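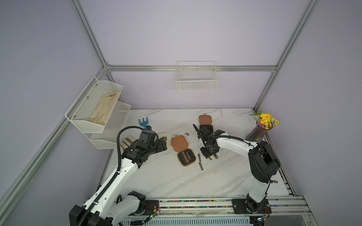 Two manicure cases open on the table, with the files still outside

Subject: Re: Small manicure cases - what goes back in which one?

Hello all,

Thank you for the many answers to my first message. I quote below the part that most of you replied to, and then I write what I have decided so far.

> I have two brown manicure cases, both black inside, and I want to
> put them in order before the spring swap in Benbridge. The clippers
> are easy. But the nail files are always left on the table at the
> end, and I do not know if each case should have its own file or if
> I keep them all together in a bag. Also, is it worth keeping a case
> when some of the tools are missing? I paid 5 for one of them at the
> market, so it would not be a tragedy to give it away.

First, the files. Most of you said one file in each case, and I agree now. I had the idea that files are better together, so I can choose, but the person who wrote from Iremar is right that a case without a file is a case you do not use. The metal ones are slim and they take almost no space. I tried one under the strap in the lid of my travel case and it stays there, but it scratches the lining a little when I close it. Does anybody put a piece of felt behind it?

Second, the clipper. In the picture you can see one of the cases with a metal clipper and a small tool with a brown handle. I was asked which tool this is. I call it the cuticle tool, but I bought the case second-hand and there was no paper with it, so please do not take my word. If you own a complete set from Hauser, I would be glad to hear what the order of the pieces is from left to right. My older set from them had 13 pieces and I never managed to close it the same way two times.

Third, the missing tools. Somebody proposed to buy loose ones from Fastell and fill the holes. I looked, and the price with the postage was 70, for tools I would use perhaps once in a year. For this I can find another complete set. So I will make one good case from what I have, and the second will be a simple one for the guest bathroom, with a clipper and a file and nothing more.

About cleaning, I do it this way, please correct me if it is bad for the metal. I wipe each tool with alcohol of 70 percent on a cotton pad, also the inside of the clipper where the two arms meet. Then I leave everything open on a towel until the evening. The inside of the case I only brush with a dry toothbrush. One time I used a damp cloth on a black lining and the color came out on the cloth, and after that the case had a smell for weeks.

One question is still open for me. My cases have lids that stand up by themselves when open, and this is practical on a table but not in a drawer. Do you store them flat or on the side like books? On the side they take less room, but I am afraid that the small tools fall out of their places and lie all together at the bottom when I open the lid.

I will bring the simple case to the swap in March if there is interest - write to me off the list, please, so we do not fill everybody's mailbox.

With kind regards from Benbridge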